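How I Read a Roman Sarcophagus (and Take Notes I Can Use Later)

I've been teaching an evening class on ancient art for a while now, and the thing people get stuck on every single time is the sarcophagus. Vases, fine. Statues, fine. Then we get to one of those big marble boxes with thirty bodies tangled together on the front and everybody goes quiet. So I've written up the way I go at one, step by step. You don't need Latin and you don't need Greek. You need a pencil, some patience and a decent photo of the thing (or the thing itself, lucky you!).

What you'll want beforehand

A notebook with unlined pages, a soft pencil, and a handbook of myths. I use a battered paperback Ovid because the Metamorphoses covers so many of the stories that turn up in stone. If you're going to a museum, check whether they let you sketch in the galleries. Most do, as long as you stay away from ink.

Step 1: Walk the whole box first

Roman workshops in the west usually put their effort into the front and the two short ends and left the back plain, since the box was often pushed up against a wall in the tomb. Sarcophagi made in Athens or Asia Minor are more likely to be carved on all four sides. So before you fall in love with the front, go look at the back. Smooth or rough back? Write it down. It's a clue to where the box was made, though I wouldn't bet the house on it.

Look at the lid too, and ask if it belongs. Lids got swapped, lost and recut over the centuries, and I once spent a whole afternoon explaining how a lid finished off the story below it before my friend Mitra Naseri pointed to the label, which said the two came from different tombs. Read the label!

Step 2: Find the repeated person

This one changed everything for me. Roman carvers often show the same character two or three times on one panel, with no line or gap between the episodes. Take Selene and Endymion: she may be stepping down from her chariot to reach him as he sleeps, and then riding off again at the other end. If you think you're looking at one moment, you'll go nuts trying to work out who the second woman is.

Go across the panel and mark anyone with the same hair, clothes or attributes. A little letter over each head in your sketch works nicely.
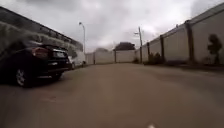 Step 3: Hunt for the props

Names are rarely carved next to the figures, so you go by what they carry. A few I see over and over:

A boar and a spear — Meleager, most likely, or possibly Adonis. Check who is winning.
A torch and a chariot with a girl being carried away — Persephone.
A lion skin and a club — Hercules.
Panthers, grapes, a wobbly old man — Dionysus and his crowd, with Silenus needing a hand.

Don't settle on the first match. Behrouz Kiani, who took my class in April, was certain he had a Meleager until he noticed the hunter sinking down with a wound in his thigh. Adonis! He went back and redid the whole page, and it's still the best set of notes anybody has handed me.

Step 4: Look hard at the faces

Sometimes the hero has a regular Roman face, with a haircut from a particular decade, sitting on top of a perfect Greek body. That's a portrait of the dead person dressed up as Achilles or Endymion or whoever. Hairstyles are great for dating, especially women's. You may also find a head left as a rough block, which probably was meant to get a portrait and never did. There are several theories about why, and I change my mind about them a lot.

Step 5: Ask why this myth, on a coffin

Save this for last. Endymion is easy enough, death as a long sleep. Persephone too. But Medea? People put Medea on sarcophagi, and scholars are still arguing over what the family was trying to say. Write down your own guess, then go read somebody else's.

How I file my notes

One page per sarcophagus: sketch on top, then the myth, the findspot if it's known, the museum number, and any doubts in the bottom corner. I put the doubts in red. My Medea page is mostly red at this point, and I'm still adding to it.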